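Relatório de projeto: o que comprar (e o que não comprar) para a célula de arrumação de cartões

Este semestre fiquei com a parte de que ninguém do grupo queria ouvir falar: o orçamento. Os meus colegas tratam do controlo e da visão, e eu trato de saber quanto custa tudo o que eles pedem. Confesso que ao princípio torci o nariz, mas acabei por gostar (a sério!), e este relatório conta como cheguei à lista que vamos entregar ao professor Graham Rudd.

O trabalho gira à volta de uma tarefa simples de explicar: pôr cartões nos compartimentos de um organizador, com uma mão robótica de dedos articulados.

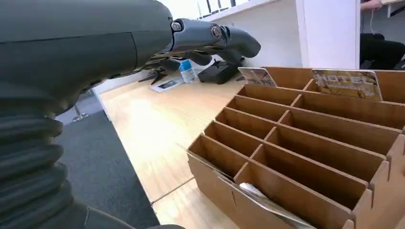
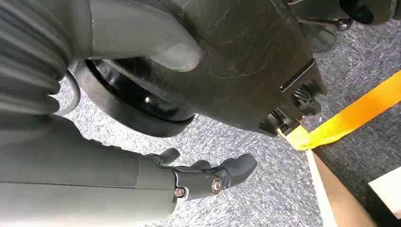

Comecei pelo mais barato, que é sempre por onde me apetece começar. Fiz uma lista de tudo o que se gasta, se dobra, se risca ou se perde: cartões, organizadores, fita para o chão, cabos, parafusos, pontas de dedos. Parecem trocos, e um a um são mesmo, mas somados comem uma fatia do orçamento que no meu primeiro rascunho nem existia. O professor Rudd devolveu-me esse rascunho com uma única pergunta escrita na margem: "E quando se partir?" Fiquei uma tarde inteira a olhar para aquilo.

O teto que nos deram é de 2572 euros para o semestre todo. Não chega para equipamento novo a sério, claro, e por isso o plano divide-se entre manter o que já usamos e comprar pouca coisa, bem escolhida.

Organizadores. Queria logo encomendar uns de plástico, bonitos, todos iguais. A Trernico tem uns muito jeitosos, mas as medidas dos compartimentos são fixas e os nossos cartões ficavam a dançar lá dentro. Com divisórias que encaixam umas nas outras podemos mandar cortar outra versão quando a largura não der, e o corte fica em conta. Decidi pedir dois organizadores de reserva com divisórias de encaixe e esquecer o plástico. Quem trata da visão também agradeceu, diz que as superfícies brilhantes lhe estragam a vida.

Cartões. Pus 100 na lista. Houve discussão (o grupo achava um exagero), só que um cartão com os cantos dobrados já não se porta da mesma maneira na ponta do dedo, e eu não quero que os resultados de maio dependam de cartões cansados. Pedi acabamento brilhante e acabamento mate, metade de cada, para podermos comparar.

Pontas de dedos. É a rubrica que mais me custou a fechar. Pedi preços à Vekora e à Lightfoot. A Vekora respondeu depressa e com tudo discriminado, portes incluídos; a Lightfoot tem um preço mais simpático por unidade, mas obriga a comprar o conjunto completo e nós só queremos as do polegar e do indicador, que são as que mais trabalham a segurar cartões. Fiz as contas duas vezes e a Vekora ganha. Se o próximo grupo precisar da mão inteira, ganha a Lightfoot, e deixei isso escrito na folha de cálculo para não terem de repetir os telefonemas todos.

Fita e marcações. Escolhi uma cor bem viva e comprei um rolo a mais do que achava preciso. A fita barata vinca e começa a levantar nas pontas, sobretudo em alcatifa, e depois lá vai alguém de joelhos voltar a colar. Custa pouco, não vale a pena poupar aqui.

Manutenção. Este capítulo devo-o por inteiro à tal pergunta da margem. Reservei 60 euros por mês para parafusos, abraçadeiras, cabos e produtos de limpeza. Se sobrar, passa para o mês seguinte. Também pedi à Turkumer um orçamento para uma revisão das juntas, e aqui tenho de ser clara: ainda não responderam. Liguei na quinta-feira e prometeram-me uma resposta, por isso a linha aparece na tabela como pendente e com o valor em branco. Preferi isso a inventar um número.

Prazos. Nenhum dos preços serve de grande coisa se a encomenda chegar depois dos ensaios! As divisórias podem ser cortadas de um dia para o outro, os cartões também são rápidos, mas as pontas de dedos vêm de fora e têm de ser pedidas primeiro. Propus fazer a encomenda em duas levas: as pontas já, o resto depois de o grupo confirmar as medidas finais dos compartimentos (estão a mudar de ideias desde fevereiro, mas pronto).

O que eu faria de outra maneira: falava mais cedo com quem mexe no robô todos os dias. Passei duas semanas a comparar catálogos sozinha, e numa conversa à hora de almoço percebi que metade da minha lista não fazia falta e que me tinha esquecido das abraçadeiras por completo.

Falta-me fechar a linha da Turkumer e receber a assinatura do professor Rudd. A folha de cálculo está na pasta partilhada do grupo, no separador "compras", com os contactos dos fornecedores na última coluna.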